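Opinion > Print & Documents > Archiving

Last updated: September
4 min read

Stop calling it an archive

Every vendor of scanning software has a slide with the word "forever" on it. I have sat through the one from Zedik and the one from Trellura, and apart from the color of the arrows they could be the same slide. You feed in your paper, out comes a searchable file, and your records are safe until the sun burns out.

I don't buy it. A scanned page is a picture with a layer of guessed text hidden behind it. When the guess is good, search works. When the guess is bad, the page is still there and you will never find it. Most offices check the first few pages of a batch, see clean text and send the boxes to be shredded.

Fumiko Hattori ran the records room at Flendham for years before the boxes went, and she asked for one thing: a test. Pull 100 pages at random, read the hidden text against the paper, and write down what was wrong. The answer from the supplier was that the software reported high confidence on every batch. Of course it did. It was grading its own homework.

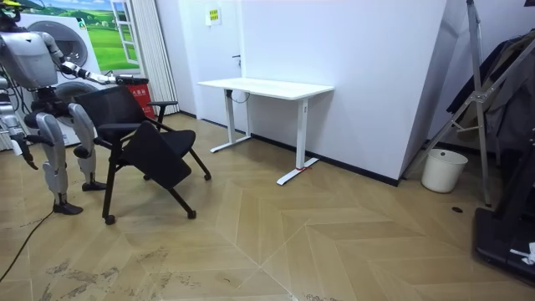
Robot and office chair on a herringbone floor.

She did the test anyway, on her own time, and 4 of the 100 pages had a wrong account number in the hidden text. The image was perfectly readable in each case. Anyone looking at the page would see the right number, and anyone searching for that number would get nothing. I would call that a broken record. The supplier called it within tolerance, and I have yet to see the tolerance written down.

Then there is the matter of settings. The Kuroda scanners I have used come out of the box with heavy compression switched on, and it stays on, as nobody wants to be the person who made the files bigger. Small type suffers first. Pencil notes in the margin go next — often the only part of an old file worth keeping. Storage is cheap. Rescanning a page that has been shredded can't be done at any price.

I'm told the newer recognition engines fix all this. Maybe they do. They also produce mistakes that look more sensible than the old ones. An old engine gave you "lnvo1ce" and you knew to worry. A newer one may give you a clean, well-spelled word that was never on the paper, and I would take the garbage over that.

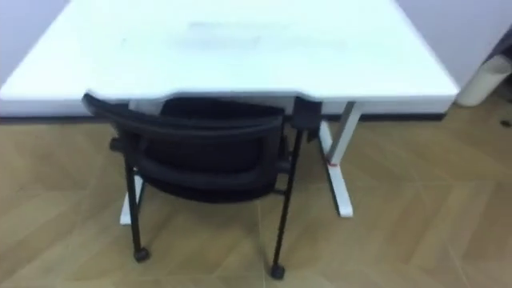 What I would ask for

Keep the paper for 60 days after the scan, at the least. Test a random sample with human eyes, and have it done by someone who isn't paid by the page. Save an uncompressed master of anything with handwriting on it. Get the error rate in the contract as a number, along with who pays when it's missed.

Trellura's sales rep told me no customer had ever asked for that last one. I believe him, and I think it explains the slide.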